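# Plirkent Historical Society opens exhibit on the Mavcombe canal families

MAVCOMBE, September

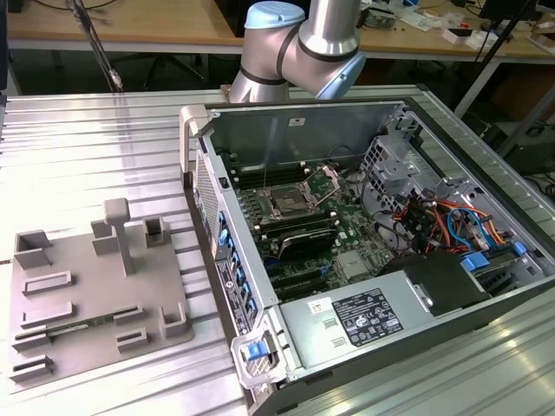 ## Letters, lock records and a pay book go on public view

The Plirkent Historical Society will open a new exhibit on Thursday about the families who dug, ran and lived beside the Mavcombe canal. "Along the Towpath" fills two rooms on the ground floor of Selvanayagam Hall and includes 251 letters, receipts and lock records, most of them never shown to the public.

The canal linked the mills at Mavcombe with the river landing at Cikano. It had 16 locks, each with a keeper who lived on site and was paid partly in firewood. Boats carried flour, lime and cut stone downstream and came back with salt, cloth and mail. Traffic fell once the railroad reached Cikano, and the upper locks were filled in to make a road.

Much of what is known about daily life on the canal comes from a pay book kept at Lock 9. It lists 59 laborers by name, with the days they worked and what was held back for board. Several signed with a mark. The book passed down through a Mavcombe family and was given to the society along with a trunk of letters.

"People here know the canal as a ditch behind the feed store," said Ga-eun Choo, curator of the exhibit. "The pay book gives us names. We can follow some of those men from the digging crews to farms they later bought in the township."

One section covers the winter closings, when the water was let out and boat families rented rooms in town. Their children attended school for those months only, and a teacher's attendance sheets are on display. Another section deals with a long dispute between the canal company and mill owners over water rights.

Chang-ho Maeng, director of the society, said staff would like to hear from anyone with family papers tied to the canal. "We have very little from the Cikano end," Maeng said. "If you have a letter or a bill of sale, we can copy it and hand it back to you the same day."

## Visiting

Doors open at 10 a.m. on Thursday, and Choo will give a short talk at 2 p.m. in the larger room. Admission is free to society members and to children under 12. Other visitors pay at the front desk. School groups should book ahead by calling the society office.

A printed guide with a map of the lock sites is for sale at the desk. Locks 3 and 4 can still be seen from the public path south of Mavcombe. The remaining sites are on private land and are not open to visitors.

**Press contact:** Society office, Selvanayagam Hall, Mavcombe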